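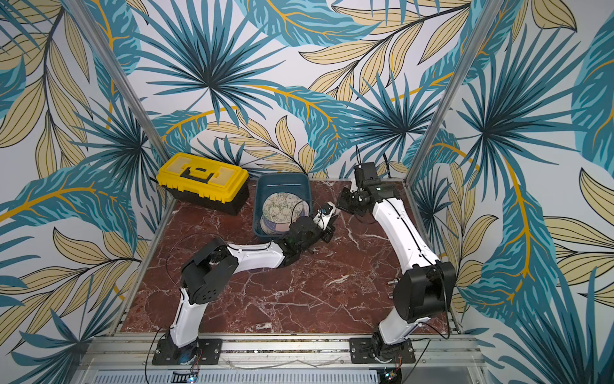
Two arms, one bin of plates, palm leaves on every wall. Wednesday, October 2, 2019

Right, a few people asked what our house rules are for two-arm cells, so have a thread. Pinch whatever's useful!

1/ Agree who owns the bin. On plate jobs the left arm goes in and the right one waits over the table with its gripper open. If both are allowed in you need a handover written down properly, and "they'll sort it out" isn't one.

2/ Four bolts per base plate, all checked before the first run of the day. Yes, every day. Anas Hourani wrote that one after a very long June and I've stopped arguing with him.

3/ Cables get their own walk-round. Run each arm to full reach by hand, slowly, and watch the loops at the shoulder and wrist. Anything that pulls tight gets re-clipped before power goes on.

4/ Slow speed for the first 23 cycles after ANY change. New plates count as a change – so does moving the toolbox (I lost that argument at Welau).

5/ Log every stop, even the boring ones. We're over 3,000 entries now and the dull ones are what got the Vodness checklist rewritten.

6/ Hands stay out until both arms are parked and someone's said so out loud. Feels daft for the first week, then you miss it when you visit a site that doesn't do it.

Rule 7 is about gripper pads and we're still squabbling over the wording, will post it when it's settled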